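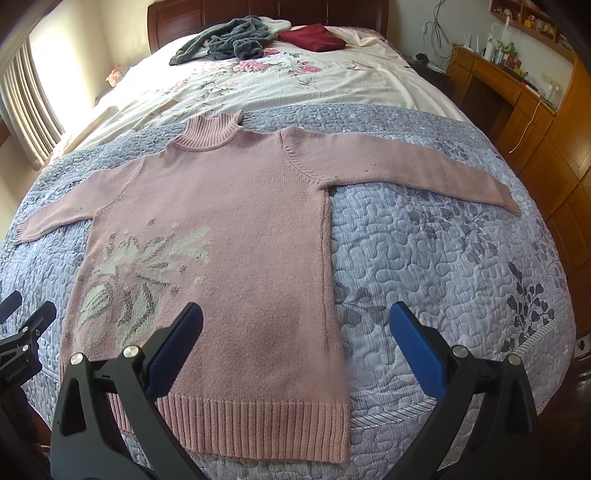

A pink turtleneck with a knitted flower motif, laid out on a bed.

The Long Life of a Winter Sweater

In the back room of Talukder, a repair shop on the second floor above a pharmacy, there are 29 sweaters waiting on a steel rack. Each has a paper tag pinned to the collar. The tags say things like "elbow, left," "moth, back, 3 places," and "husband washed it."

Neelam Uniyal opened the shop nine years ago with one table and a borrowed lamp. She had worked as a sample maker for a knitwear company and was let go when the company moved its sampling overseas. At first she took in hems and zippers like every other tailor in the area. Knitwear was a side line. Now it is most of what she does, and from November through February she takes in up to 200 pieces a month.

"People used to bring a sweater in because it was expensive," she says. "Now they bring in anything. They bring in the one they like."

The work is slow. A moth hole the size of a pea takes Uniyal half an hour if the yarn is thick and the color is easy to match. In fine wool the same hole can take two hours. She works with a hooked needle, picking up the loose stitches one by one and rebuilding the missing rows from the bottom. When she is done she steams the patch, lets it sit under a folded towel, and looks at it the next morning in daylight. If she can find it without looking for it, she pulls it out and starts again.

Her charge for a small hole is less than most people expect, and for a large one it is more. A replaced cuff costs about what a cheap new sweater would. She tells customers this before they leave anything with her. Most of them leave it anyway.

What wears out first

Sweaters fail in a fairly regular order. The elbows go, then the cuffs, then the underarms. Collars last longer than people think, though a high ribbed collar will lose its stretch if it is pulled over the head the same way every day. Hems last longest of all unless the wearer drives a lot, in which case the seat belt and the car seat between them will thin the knitting at the hip.

Moths don't follow the order. They eat where there is food, and that means skin oil, sweat and spilled dinner as much as the wool itself. A clean sweater in a drawer is fairly safe. A sweater worn twice and put away in May is the one that comes out with holes.

Abhishek Khurana runs Palta, a small spinning mill an hour north of the city that sells mending yarn in 51 shades. He started the line after getting letters from people who wanted a few yards of a color he had stopped making. The mending yarn comes wound on flat cards, and the mill packs them in the same room where it packs full skeins for hand knitters.

"The gray is what sells," Khurana says. "Grays, navy, and the one we call oatmeal. Pink is difficult. There are a hundred pinks and every one of them fades differently."

Fading is the main reason a repair shows. Yarn that matched when the sweater was new will look too bright against a sleeve that has been through ten winters. Uniyal keeps a shoebox of yarn unraveled from old sweaters for this reason. When a customer gives up on a piece, she asks if she can keep it. One cardigan can supply patches for years.

Patterned sweaters are harder still. A flower or a snowflake worked into the fabric in separate colors, the method knitters call intarsia, has a join at every color change, and the yarns are twisted around each other on the wrong side. A hole in the plain part can be handled like any other. A hole on a join means finding two or three yarns, following each of them back, and tying in new ones without pulling the picture out of shape. Uniyal draws the motif on squared paper before she cuts anything.

Washing

Ask three people in the trade how to wash a sweater and the answers are close enough. Use cool water and very little soap. Don't wring. Roll it in a towel, press, unroll it and dry it flat. None of them use a hanger at any stage.

They disagree on how often. Uniyal washes her own wool twice a season. Khurana says once is enough if it gets aired on a dry day. Nisha Rawat, who teaches a mending class at a community center across the river, tells her students to go by the collar and the cuffs and ignore everything else.

Rawat's class meets in the evening and runs for six weeks. The first two weeks are spent on flat swatches, which the students find dull. In the third week they are allowed to bring something from home. Rawat asks for something they would be willing to ruin. Hardly anyone follows that instruction, and the third week is usually the noisiest.

She teaches the laying-out step with some care. Before any mending or blocking, the sweater goes on a flat surface large enough to take both arms at full length. A dining table is rarely wide enough. Most of her students end up using a bed. The shoulders are squared first, then the side seams are pulled straight, then the sleeves are smoothed out from the underarm to the cuff with the palm of the hand. Only then is it worth looking for thin spots. A sweater looked over in a heap will hide half of what is wrong with it.

Pilling gets its own evening. The small balls that form under the arms and along the sides are loose fibers that have worked their way out and tangled. They can be shaved off with a battery shaver or pulled with a comb made for the job. Rawat prefers the comb. A shaver is faster, but in a tired hand it will cut a stitch, and then there is a hole to mend as well.

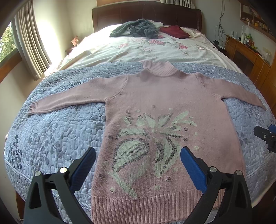 According to Sunita Katiyar, most of this is more trouble than it needs to be: she has worn the same four sweaters since college, washes them in the machine on cold in a pillowcase, and has mended each of them with whatever thread was in the house. She doesn't mind if the darn shows. She thinks people who worry about matching shades end up leaving the sweater in a bag for three years.

Uniyal has heard the argument and half agrees. Visible mending, done in a color that is meant to stand out, has become a good part of Rawat's class and a small part of the shop's business. It is quicker, and it holds just as well. But about four in five customers at the counter still ask for a repair that can't be seen, and the ones who ask for a bright patch tend to be buying it for someone else.

Storing

The market for keeping moths out is larger than the market for repairing what they do. Illel, a storage brand sold through hardware stores, makes a zippered cotton bag with a cedar insert. Khurana uses plain lidded bins. Uniyal uses the freezer. Anything that comes into the shop with signs of moth goes into a sealed bag and then into a chest freezer for two weeks before it is allowed near the rack. The freezer takes up a quarter of the back room and is the most expensive thing she owns.

Cedar works, to a point. The smell has to be strong, and it weakens within a year unless the wood is sanded. Lavender is pleasant and does less. What helps most is taking everything out once in the middle of summer, shaking it, and putting it back in a different order. Moth larvae like to be left alone in the dark.

Folding matters too, though less than the advice columns say. Heavy sweaters go at the bottom. Fold the arms across the back so the crease doesn't fall on the front. If the drawer has to be pushed shut, there is too much in it.

The one that started it

Harsh Rathore was one of Uniyal's first knitwear customers. He came in with a brown pullover that had belonged to his father, with both elbows gone and a burn near the hem. She told him it would take a month and it took two. He has brought it back four times since, and by her estimate a third of it is now yarn that wasn't there to begin with. The left cuff has been replaced twice.

He wears it to work on cold days. He has other sweaters, he says, but they itch.

On the afternoon I visited, it was on the rack again, fifth from the window. The tag said "neck, a little loose," and under that, in pencil, "no rush."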